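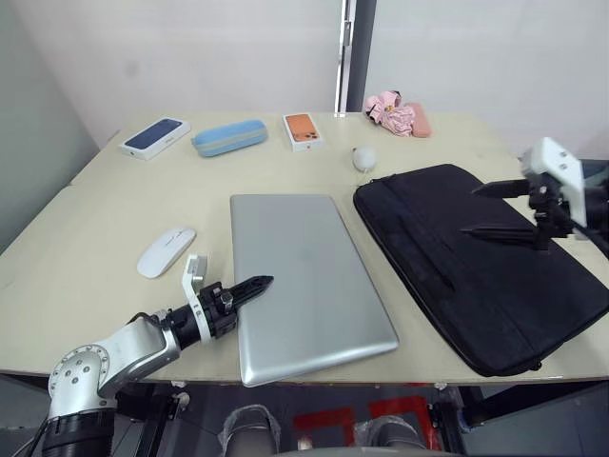 1/ The soup that got me through January

Okay, I have made this roasted parsnip and pear soup four times now and I need to tell everyone. It's thick, it's a little bit sweet, and it costs next to nothing when parsnips are cheap at the Gancombe market (which is all winter, bless them).

Search recipes, posts and more
Go

2/ You want 700 grams of parsnips, peeled and cut into fat batons. If they're the giant woody ones, cut out the core. Two pears, whatever's going soft in the bowl. One brown onion in wedges. Toss the lot in olive oil and a good pinch of salt.

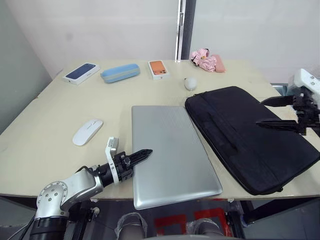 Into the oven at 200 for 40 minutes, and give the tray a shake when you remember. I want dark edges! The colour on those parsnips is where all the flavour is, so if they look pale at 40 minutes leave them be a while longer. The pears will collapse and go jammy — perfect.

3/ Gobnait Gallagher asked if you can use apple. Yes! I tried it with a Granny Smith and it was sharper, really good with cheese toast. Wouldn't use a floury red one.

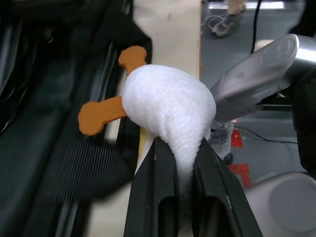

4/ The pot bit

Melt a knob of butter, add a teaspoon of ground coriander and let it sizzle till it smells amazing. Tip in the roast veg, then almost 2 litres of stock. I know that sounds like heaps but parsnips drink it up. Simmer 10 minutes, then blend.

Print this | E-mail this to a friend

5/ Too thick? Splash of milk. Too sweet? Squeeze of lemon, and taste it again before you add more salt. Nahom Gebru stirs a spoon of berbere butter through his and I'm a bit cross I didn't think of it first. SO good. I've gone through half a jar of the stuff this month.

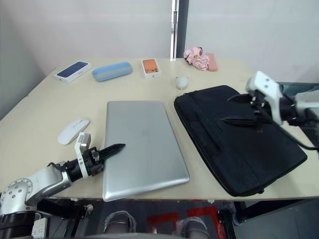 2 min read

6/ Toppings so far: toasted walnuts, crispy sage, the chilli oil from Vương (the little grocer in Getville, up past the post office), and stale sourdough fried in far too much butter. The chilli oil wins for me, but the kids go for the bread every time.

7/ It freezes beautifully. I do 500 ml tubs, which is one hungry person or two polite ones. Thaw in the fridge overnight and whisk it as it heats, it does split a bit and then comes right back together.

8/ Next up I'm trying the same thing with swede, same oven, same spices, maybe no pear? If you've done a roasted swede soup you love, please send it my way — I've got three of them in the crisper and they're enormous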